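T-shirt folders wanted, Cusgate stockroom (part-time, paid)

Last updated: 07/03/2020
Print this page | E-mail this page
14 shares | 4 comments

Furkeo is hiring 2 part-time folders for our Cusgate stockroom. The work is folding plain cotton T-shirts for club and team orders. It is indoor work, sitting or standing as you like, and we will teach you our fold. You do not need retail or laundry experience.

We sell blank and printed shirts to schools, running clubs and small businesses. Shirts come to us in bulk cartons, unfolded or badly folded, and go out in size order. The biggest job coming up is 1,456 shirts for the Kokkinos summer league, all plain colors, to be folded and boxed before the end of August. After that the work is steadier and smaller.

What you will do

Take a shirt from the carton and lay it on the table. Check the hem stitching and the side seams for loose threads. Pick off any lint. Fold it, stack it, and put the stack in the right box with the size slip on top. If a shirt has a hole, a stain or a crooked hem, it goes in the returns tub and you write the size on the sheet.

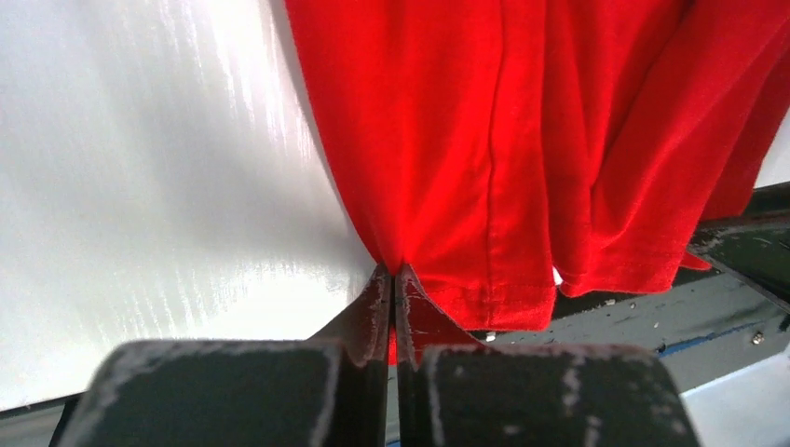
Most of the faults we get are at the hem. The band at the bottom of a shirt should be the same width the whole way around, and the stitching should not skip. Run it between your fingers before you fold. Bright colors hide a pulled thread better than white does, so slow down on those.

The Furkeo fold

We use one fold for every adult size. Lay the shirt flat and smooth it from the middle out. Bring one side in so you have a long strip, bring the other side in over it, and tuck the sleeves back on themselves. Then fold from the hem up toward the collar until you have a compact square. The finished square should match the card you are given on your first day. Youth sizes use a smaller card.

The long strip is where new people go wrong. If the edges are not straight at that point, the square will lean and the stack will slide over in the box. Smooth both ends before you go on. 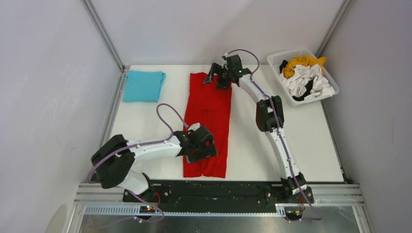

Sort by color first, then by size. We do not mix colors in a stack, even at the end of a carton. A short stack is fine. Stacks are logged in Plaveo, our stock program, and you will be shown how to enter them. It takes a few minutes to learn.

Speed matters less than you might think. We ask for 80 shirts in a shift once you are used to the work, and we don't expect that in the first two weeks. Shifts are 4 hours with a paid break in the middle. Morning and afternoon shifts are both open, so tell us which you prefer.

What we ask for

You should be comfortable doing the same task for a whole shift. You should be able to lift a full carton to table height, or tell us if you can't so we can set them out for you. Clean hands and short or covered nails, please. No hand cream before a shift. Rings and bracelets that catch on knit fabric need to come off. 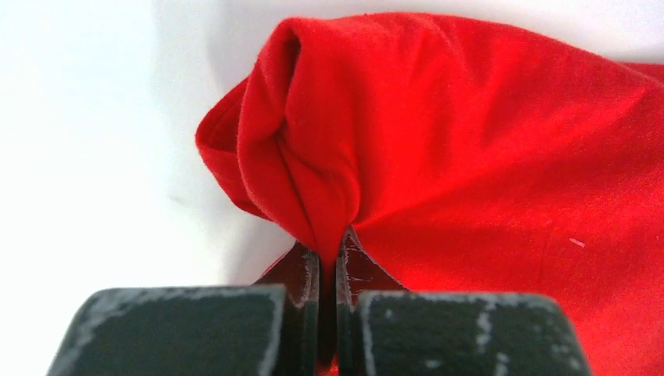 Cotton jersey bunches when you grab it in one spot, and a rolled edge pressed under a stack leaves a crease that the customer will see. Shake the shirt out and start over if it bunches. We would much sooner have a shirt folded twice than sent out creased.

Pay and terms

Paid by the hour, every two weeks. The rate is on the application form. The first month is a trial for both sides. Both jobs run through the end of the Kokkinos order, and one of them is likely to continue after that. Staff get shirts at cost. Free parking behind the building, and there is a microwave and a fridge.

How to apply

Pick up a form at the Furkeo counter in Cusgate or ask for one by e-mail through the contact page. Please list the shifts you can work and any dates you will be away. We will ask you to come in and fold a few shirts with us before we make an offer. That visit is paid as one hour.

Applications stay open until both places are filled.

Print this page | E-mail this page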